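Household and Workshop Automation Enquiries: Frequently Asked Questions

The answers on this page are maintained by the Prernelus Advisory Office for members of the public, employers and housing providers. They were last revised on 2018-02-10.

What is the purpose of this page?

The Office receives regular enquiries as to whether a machine can now be bought or hired to carry out ordinary chores in the home or on the shop floor. The answers below set out our present position. They do not constitute advice on the purchase of any particular product.

Can a machine do my housework at present?

In part. Machines that perform one task in a fairly open space, such as sweeping a floor or cutting a lawn, are widely sold and generally serve their purpose. A single machine that can tidy a room, prepare a meal and put away the dishes is not available for domestic use, and the Office is unable to say when one will be.

Why do factories have robots when homes do not?

A factory can be arranged to suit the machine. Parts arrive in the same place, facing the same way, and people are kept at a safe distance. In a home, the objects, the lighting and the furniture change from one day to the next. The same difficulty arises in small workshops where short runs of varied work are carried out.

Which shop-floor tasks are suitable?

Loading and unloading a machine, stacking cartons of one size and repeated fastening are usually suitable. Sorting mixed parts from a bin, handling cable or cloth, and clearing up at the end of a shift are usually not. Enquirers at the Brormont site should ask for the printed task list, which covers 106 common operations.

How does the Office assess a task?

Each task is broken down into single movements and tried repeatedly on a bench. A task is listed as suitable only if it has been completed without help in two separate sets of trials. Assessments are supervised by Spyros Andreadis.

Why are kitchen tasks considered difficult?

Kitchen work brings together hinged doors, small knobs, shallow dishes and food that may crumble, bend or stick. A person adjusts their grip without thinking. A machine must be made to judge how hard to press, when to let go and whether the item has moved. Heat is a further concern, and no task involving a hot appliance is at present listed as suitable for unattended use. 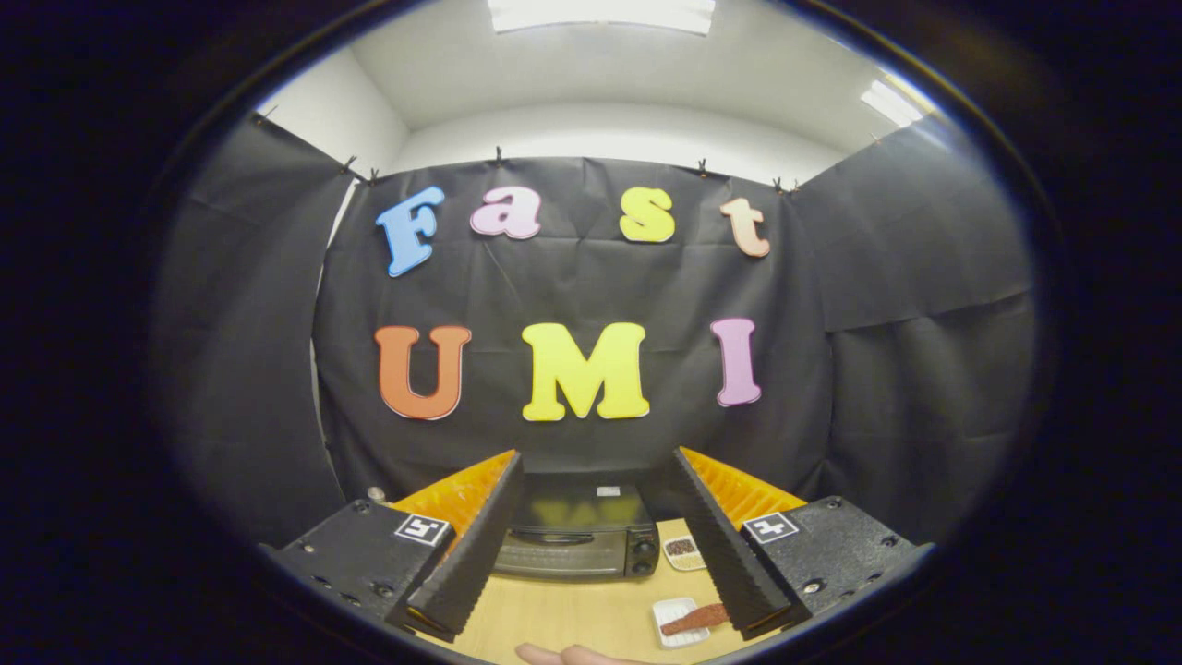 Bench set out with a toaster oven, a small dish and a tray.

Will automation replace domestic or workshop staff?

The Office does not expect this in the near future. Employers considering a change to working duties should consult their staff before any equipment is ordered.

May I put forward a task for assessment?

Yes. Requests should be made in writing to Thodoris Zervas, Enquiries Section, and should state what is handled, how often, and in what space. A reply is normally sent within 18 working days. The next round of assessments opens in May. Requests received after the round has closed will be held over to the following one.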